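Box Sorting Bench — Grivcombe Workshop Gallery

A couple of views of the sorting bench at Grivcombe, where small cartons are grouped by colour. The bench was set up by Anel Nkosi, and the slatted stand came from Mkhize. Both pictures were added on Saturday.

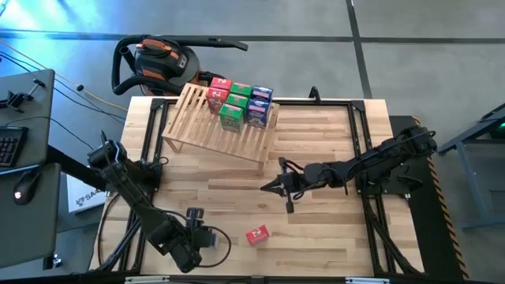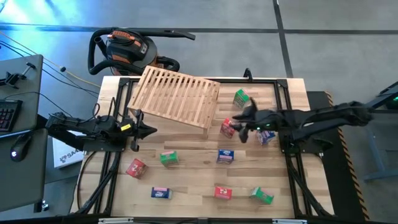 Top: red, green and dark blue cartons in columns on the stand, with one red on the bench. Bottom: the three colours scattered over the tabletop — greens, reds and blues mixed together.

More galleries: Pastberg shelving, July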